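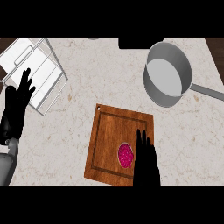 The Grusitz Festival of Music will return in November with an expanded program across 18 venues, organizers announced. Passes for the festival, which brings new and established acts to clubs, church halls and small theaters in the city's old center, are now on sale. Several smaller rooms join the list for the first time, including the former canteen on Mill Row, where the long serving counter will remain in place and act as the bar. Visitors to the canteen's new kitchen corner will find a speckled beige marble countertop, with a white wire dish rack kept on it, open to performers between sets. The main hall next door will hold 335 people standing.

The festival has been run since its first edition by the Flustness Arts Trust, a nonprofit body that also manages the city's rehearsal rooms. Under an agreement approved in the spring, the Trust will remain responsible for booking and ticketing, while stage production passes to Haltamex, a regional events firm.

"The program has grown because the number of good applications has grown," said Melina Gkikas, the festival's artistic director. "We have kept one rule from the early years. Every act on the bill plays a full set of its own choosing, and the running order is published in advance so that people can plan their evening."

Music will begin at 2 p.m. each day in the smaller rooms, with headline performances at the Antoniadis Theater in the evening. The theater has a capacity of 2000 and is the only seated venue on the route. Seats cannot be reserved. Pass holders will be admitted in order of arrival, and those who leave during a performance may be asked to wait for a break before returning.

The opening night will be given over to local musicians, with an emphasis on bands that have not previously appeared at the festival. Folk and chamber groups will perform in the church halls, and electronic acts will be placed in the venues nearest the river, where later closing times are permitted. The full schedule – including stage times – will be posted at the box office and at the entrance to each venue.

Changes have also been made to the wristband exchange, which drew complaints last year over long lines in the rain. Passes may now be exchanged at two locations, the Antoniadis Theater lobby and the Trust's own offices, and both desks will open on the morning before the first performances. Photo identification is required. Wristbands that have been removed or damaged will not be replaced without proof of purchase.

"Last year people missed the first acts of the day while they stood outside, and that was unfair to the audience and to the bands," said Stavros Karamanlidis, who oversees venue operations for the Trust. "The second desk should ease the pressure. We are also asking anyone who can collect a wristband early to do so."

Visitors under the age of 18 must be accompanied by an adult at all venues that serve alcohol. Step-free access is available at the theater, the canteen and most of the church halls. Patrons who need assistance or a companion pass should contact the box office before purchasing.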